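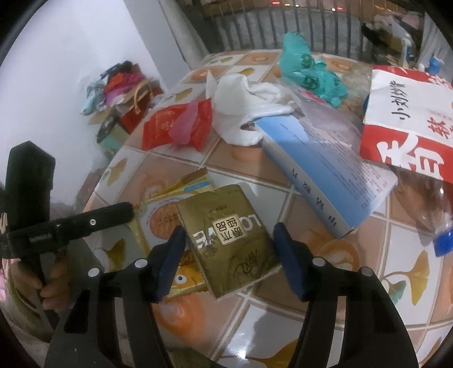

Household Objects and Their Histories
Week 7 handout: Wiping, Covering, Containing
Instructor: Modupe Balogun

Read this before class. I can tell when you haven't, and so can the person sitting next to you.

1. Where we left off

Last week Keegan Pelletier asked why historians spend so much time on chairs and so little on what people put on their tables. The short answer is that chairs survive. A good chair gets handed down, fought over by cousins, and sold to a museum. A table cover gets a burn mark and goes under a leaky car. Anything cheap, soft or throwaway leaves a thin record, and most of daily life was cheap, soft or throwaway.

Keep that in mind whenever a book tells you how "people" lived. Check whether it means people with silver.

2. Covering the table

Cloth on a table used to be a way of showing that you could afford to get cloth dirty. White linen was the loudest version of this. It said that somebody in the house did laundry, and that it probably wasn't you.

Wipe-clean covers changed the bargain. Oilcloth came first: fabric treated with oil, stiff, smelly when new, and cracked along the folds by its second winter. Vinyl and other plastics took over in many kitchens during the twentieth century. Notice what the printed patterns tend to be. Checks, fruit, flowers, fake lace. The new material spent decades dressed up as the old one, like a nephew in his uncle's suit.

Sirkka Ojala's essay in your packet is good on this. She uses the account book of a dry goods shop in Cisberg, which in 1895 sold more oilcloth than curtain fabric. Her section on smell is the best thing in it. Her section on French theory may be read quickly.

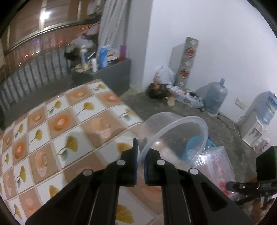
3. Containers, or why the bowl is a problem

A bowl does one thing and has done it for thousands of years, so it is hard to write a story about bowls in which anything happens. The usual trick is to write about materials instead: clay, wood, metal, glass, plastic. This makes a tidy chapter and a false picture. Kitchens never traded one for the next. They piled them up, and most of you have a cupboard that proves it.

Ritva Kinnunen calls this "the stacking problem" - new things arrive, old things stay, and the historian writes as if everyone had cleaned house. Know this term. It has been on the midterm before and I am not an imaginative person.

4. Throwing it away

Handkerchiefs were washed, ironed and carried around full of whatever was in them. Paper tissues were a hard thing to improve on for hygiene and an odd thing to explain to a thrifty grandmother. Martti Manninen argues that disposability had to be taught, and that ads did much of the teaching. I think he is half right. Some of it needed no teaching at all. Ask anyone who has boiled a handkerchief.

For Thursday

Read Ojala, all of it, and Manninen, chapter 9.

Write 2 pages on one object in your home that cost little and has been there longer than you expected. Say who bought it, if you can find out. Call a relative. They will be pleased, then suspicious.

Do not write about your phone.

Late papers go in the box outside my office, where they will be read in the order I feel like.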